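Few amateur sports ask as much of their officials as wrestling does. A referee at club level may work from early morning until the last consolation bout, often on his or her knees, and is expected to rule on a scramble within a second of its ending. The Grodeck Wrestling Association has now placed the training of those officials at the center of its winter program.

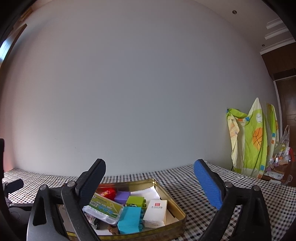
GRODECK, December

The association opened its second course for new referees this month with 121 registered candidates from clubs across the region. Most are former competitors. A smaller number are parents who began by keeping score at the mat table and were encouraged by their clubs to apply.

Bohdana Derkach, who directs the course, has divided the instruction into 5 units covering positioning, scoring, passivity, injury time and conduct toward coaches. Candidates must complete all of them before they are assigned to a supervised tournament. Written work is reviewed by Petro Semeniuk, a former middleweight who officiated for many seasons at the Marinescu Cup.

"A young wrestler will accept a hard decision if it is given clearly," Derkach said. "Hesitation is what starts the arguments."

Practical sessions are held at the Flerel Sports Hall, where the junior squad wrestles live bouts for the trainees. Each bout is stopped at intervals so that the candidate on the mat can explain the points awarded. Roald Solberg, the visiting instructor, places particular weight on footwork. In his view, most missed exposures come from a referee standing behind the action when it turns.

The need is considerable. Last season the association sanctioned 223 junior bouts in its spring league alone, and several clubs reported long delays between rounds because only one mat could be staffed. Trí Lục, who coaches the lightweight group, recalled athletes cooling down and warming up again three times in an afternoon.
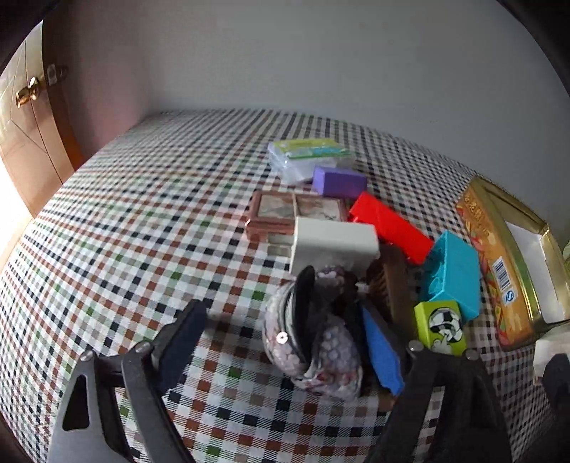 May a candidate referee bouts while still in training?

Candidates may officiate junior bouts once all units are complete, provided that a licensed referee is seated at the mat. Senior bouts remain closed to them until the license is issued.

Licenses will be presented before the opening session of the spring league. Clubs wishing to nominate candidates for the next course should write to the association's office in Grodeck.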